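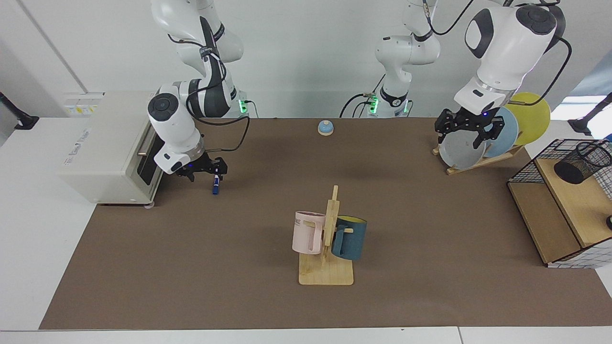
Search this notebook
Type and press enter

Notebook, reporting tool project, September
Reading time: 5 min

Start 8:40 a.m. Server had been up all night, no errors in the log. Pulled the export from the Winholm middle school pilot before anything else.

What we have so far: 1,996 check-ins since the pilot opened. A check-in is the short form students fill in at homeroom, with the mood question, the "did anything happen" question and the free text box. Of those, 88 had something typed in the free text box. The rest are mood only. I expected more text than that, and I think the box is the problem. It sits under the submit button on the small tablets and you have to scroll to reach it. Moving it up in the next build.

Read all 88 this morning with names stripped. Sorted them by hand before letting the sorter see them, so I would have something to compare against.

My sort:
- 18 describe bullying as the school policy defines it (repeated, aimed at one person, some kind of power difference)
- a larger group describe a single argument or a bad day with a friend
- a good number are about lunch, homework or the bus being late
- a few are jokes or key mashing

The sorter found 12 of my 18. The 6 it missed all have the same shape. No insult in them, no threat, no mention of hitting. They are about being left out. One says the group chat was remade without her. Another says that people get up when he sits down. The word list has nothing to catch on in either of those. We knew the list was weak on exclusion when we took it over from the Jusside version, and it has not been fixed since.

It also flagged several that are plainly not bullying. "This test is going to kill me" came up as high priority. So did one about a video game. False alarms cost the counselors time, but they can close one in a few seconds. The misses worry me more.

10:15. Tried adding exclusion phrases to the list. Did "left out," "won't let me," "nobody sits," "kicked me out of," "ignoring me." That picked up 4 of the 6. It also pulled in eleven new false alarms, mostly siblings and bathrooms ("won't let me go to the bathroom during math"). Dropped "won't let me" and went back down to three false alarms and lost one of the four. Leaving it there for now. Phrase list saved as list 3, old one kept.

Then tried looking at repeats instead of words. If the same student marks low mood on five or more days out of ten, raise a quiet flag whatever the text says. This brings in both of the ones the new list still can't see by wording and the one I lost by dropping the phrase. It brings in a lot of other kids too. Some of them are probably sick, or tired, or have something going on at home. That may still be worth a counselor knowing, but it should not go into the same queue or carry the same label. Calling every unhappy kid a victim of bullying would be wrong and would get the tool thrown out of the building by parents.

Decision for now: two queues. First queue is "reported incident" and comes from the text. Second is "check on this student" and comes from the mood pattern. Second one has no urgency color.

11:30. Call with the counseling office at Winholm. Notes:

- They want a same-day promise on the first queue. I said the tool can show the report within a minute but the promise has to be theirs.
- Students asked whether teachers can read the box. Answer is no, counselors only. The form does not say this anywhere. Add a line at the top in plain words.
- They asked again about an anonymous option. Still split on this. An anonymous report can't be followed up with the student who wrote it, and if someone writes that they want to hurt themselves we would have no way to reach them. On the other hand some kids will not write anything with their name on it. Suggested a middle setting, where the name is hidden until a counselor opens it with a reason typed in. They will think about it.
- After-hours reports. Form is open until 9 p.m. but the office closes at 4. The closing screen has to tell the student where to get help right away if they are not safe. Right now it says "Thanks! See you tomorrow." Changing that today, ahead of everything else.

1:20 p.m. Closing screen changed and pushed. Tested on both tablet sizes and on the old laptop. Text wraps badly on the laptop, but it is readable. Will fix the wrap later.

2:00. Looked through the Wickramasinghe questionnaire again for wording on exclusion. Their items ask about things that happened ("other students stopped talking to me") and leave the word bullying out until the end. Our second question still says "Were you bullied this week?" Lots of kids will say no to that and then describe it in the box. I can see at least four in the 88 who did exactly that. Reworded to "Did anyone do or say something that made school harder for you this week?" Sent to the office for an OK before it goes live. Changing the question partway means the weeks before and after can't be compared directly, so the date of the switch goes in the log.

3:10. Sasska build. The second queue shows up but sorts by student ID, and it ought to sort by oldest unopened. Found it, the sort key was copied over from the roster page. Fixed. Also the "close" button works with no note typed in. It should ask for a note every time, even one word. Half fixed, the web side asks for it but the tablet side does not.

Open items:
- free text box above the submit button
- "counselors only" line on the form
- tablet close button, require note
- laptop text wrap
- ask someone other than me to sort the same 88, blind. My 18 is one person's reading and I was unsure on three of them
- how long we keep the mood data. There is no rule written down. Should not go to a second school until there is one

Stopped 4:45. Export deleted from the laptop, copy on the locked drive only.

Contact | Copyright Sasska project notebook | Back to top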